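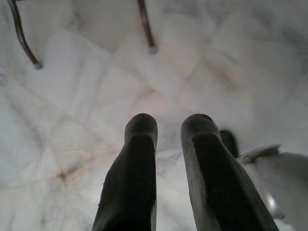 1/ The marble-look question

Everyone selling home stuff this spring wants me to believe a pale surface with gray clouds on it makes a room look expensive. I have doubts. I've been looking at this one all week and the clouds are fine. It's the tan lines I can't get past.

2/ Real marble has veins that wander. These run straight, meet at a point, and shoot off again like spokes. Triangles, four-sided bits, shapes I don't have a name for. Somebody wanted cracked stone and a geometry lesson in the same pattern.

3/ The Prindine catalog calls its version "timeless." They said that about the gray chevron too, and I spent 40 dollars on a gray chevron runner that went to the thrift store by May.

4/ Hendrik Oosthuizen (he sells flooring, so weigh that) tells me the lines are there to hide crumbs. I tried it with toast. On the off-white parts you see every crumb. On a tan line, sure, you lose one. That leaves a lot of off-white.

5/ Then there's the color. It goes bluish gray on one side and a bit pink in the middle. Try picking a dish towel for that. I held up a cream one and a cool gray one and each looked wrong on half of it.

6/ Gatti wants 121 dollars for a table cover in this style. Barker has one for 30. I've had my hands on both in the store and I could not tell you where the other 91 went.

7/ Someone asked if I'd at least admit it looks good from across the room. Yes – from across the room. I eat breakfast a lot closer than that.

8/ Plan for now: keep it, stop reading catalogs, put a plain tray over the middle spot where several of the lines meet. The tray is 16 inches wide and has no pattern whatsoever. Will report back if I start liking the rest.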